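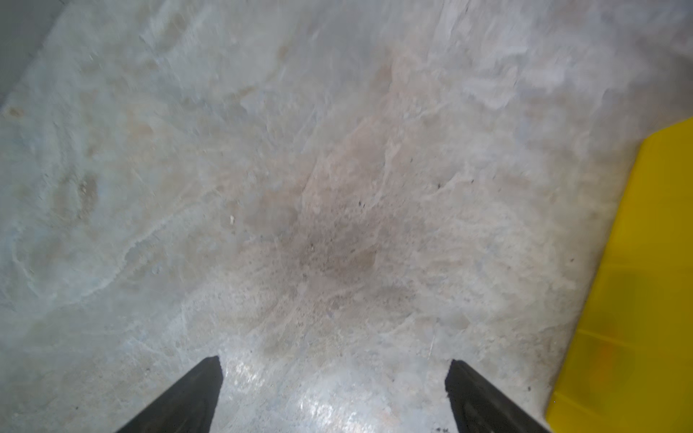
Faten Pal is a two-arm robot kit for tabletop work, sold by the firm Sonholm. It is intended for teaching and for small laboratories that want to record and repeat handling tasks, such as sorting or putting things into a tray. The kit was introduced in August 2021 as the successor of the Rodness, an older model which had only one arm.

Design

The two arms are mounted on a common metal rail at the front of the work area, and each one ends in a black gripper with two fingers. The fingers become narrower toward the tip and can be changed by the user without special training. A small camera at the wrist gives a close view of the floor between the fingers, while a fixed camera shows both arms together. The enclosure is optional – many buyers place the rail on their own table.
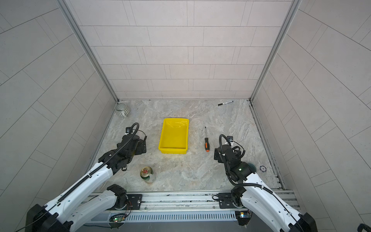 Faten Pal in a tiled enclosure, with a yellow tray and several household objects.

Versions and price

The kit is offered in 2 versions, standard and extended. The extended version adds a second set of fingers and four days of remote support. The standard version costs 3,372 euros without shipping, and assembly takes around four hours according to the manual.

Reception

Early users liked the clear manual and the easy access to spare parts. Some complained about the cables – in their opinion these take too much room above the grippers. Sonholm published a revised guide for cable routing on Sep 23, 2021.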